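Prever Album Launch Party: Where We Are as of May
To the Vestis arts fund

Hi all! Long one last time, so I'll try to keep this to the stuff you asked for.

The venue is locked in. We went with Guerra, the rooftop place by the water, and they're giving us the whole upper deck from 7 p.m. until midnight. Capacity is 200, and that's firm (I asked twice, the fire marshal won't budge). Prever will play two sets, one early and acoustic, the other with the full band once it gets dark. They've been rehearsing like crazy and the new single sounds so good live! 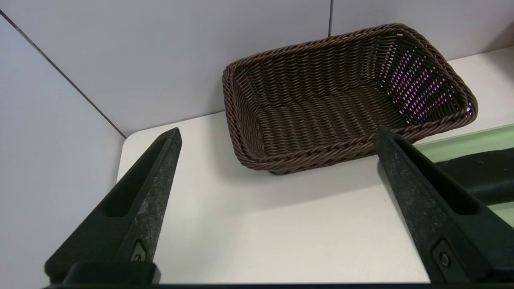

Invitations went out to the press list first, then to family and label people. So far 19 outlets have said yes, mostly local radio and entertainment blogs, and I'm still chasing the TV folks. The dress code is gold and cream, and yes, the band knows.

Money: your first payment covered the venue deposit and the sound crew. Catering came in higher than I'd budgeted, so I dropped the second dessert table and moved that cash over. Wornusent is handling lights and the step-and-repeat, and their quote hasn't changed.

Two things I still need from you: the final version of your logo for the backdrop, and a yes or no on the after-party. If it's a yes, I have to tell Guerra before the end of the month, so please don't sit on that one.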